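About Dresar Spices

Dresar supplies dried tamarind, whole and ground spices and seed oils to food makers and small shops. Glenys Bellis started the company with one product, seedless tamarind pulp, and we now list 37. Everything is cleaned, graded and packed at our Wogan Road warehouse.

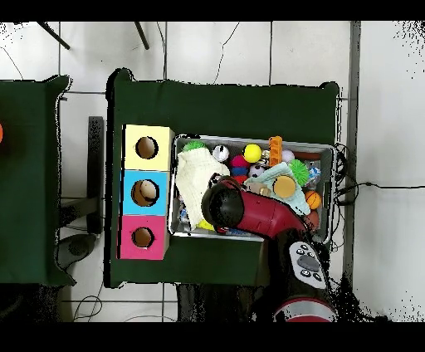
What is the smallest order you accept?

The minimum is 90 pounds per order, and you can mix products to reach it.

Tamarind is sold in blocks or as a dry powder under the Levora name. Whole spices go out in lined sacks – ground spices are packed to order. New crop tamarind usually reaches us in February. 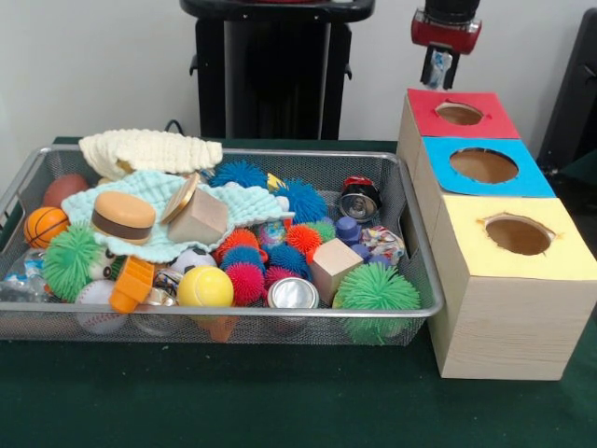

Seed oils are kept in a separate room, away from the spices, and are sold by the drum or pail. For samples and price lists, write to Rhiannon Harries in the sales office.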